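Halier Cloth Handling Set: Data Card

Overview

The Halier set covers the handling of plain household cloths: lifting, spreading, folding and laying flat. It was prepared by Stivunden for the study of how soft, thin items change shape when moved. The current release holds 4000 recordings, of which 2000 begin with the cloth folded and 2000 with the cloth dropped in a heap.

Contents

Each recording follows one cloth from its starting position to its final one. Cloths were selected in dark and light shades, without prints. Dark cloths are listed separately in the index — folds and creases are harder to mark on them, and users may wish to treat them as a group.
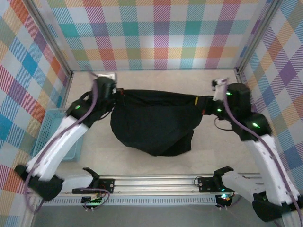 Photo: Stivunden / Halier project

The black cloth is held by its two upper corners over a pale beige floor, with a plaid pattern in soft colors on the walls behind it. Corner positions are marked in the annotation files wherever the corner can be located with confidence. Hidden corners are left blank.

Labels

Four labels are used: lift, spread, fold and lay. Labels were assigned by two readers at Grosturen, and disagreements were settled by a third. In 318 recordings the readers did not reach agreement, and these carry the label "open."

Known limits

Towels, knitwear and fitted sheets are not included. Cloth weight was not recorded.

Access and corrections

Requests for access should be addressed to the Yazzie data office. Corrections received after 7th October will be held for the next release.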